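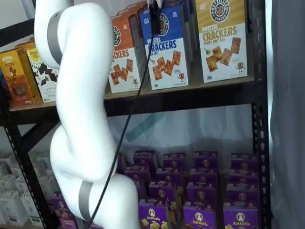
The snack shelf in the shared kitchen

By Maricica Munteanu

In Skekbridge, at the translation office where I rent a desk, the snacks had no place for many years. They lived in drawers, on the window, behind the printer. In June Capucine Lebrun bought a metal shelving unit of the kind people put in a garage, black, with small holes all along the posts and boards of particleboard. She paid 450 for it with delivery, and some of us found this too much for crackers.

I have changed my opinion. On such a shelf the boxes stand upright, with the front to the room, as in a small grocery. One sees the orange of one box and the yellow of another, and one takes what one wants without opening six doors. The Pretzelized crackers stand side by side, and I admit I go to them first. They are pretzel and cracker together, a thing my mother would not understand.

Eifion Ifans, who orders the food, has only a few rules. Old boxes come to the front. An open box must be closed with a clip. If a box is empty, it goes to the paper bin and not back on the board, and this last rule is broken every week.

For the home I would choose a narrower unit. The posts with holes are practical, because the boards can be moved when the boxes are tall, but leave a little more height than you think. Capucine set ours too low the first time and we had to take everything down again on a Friday evening, eating as we worked.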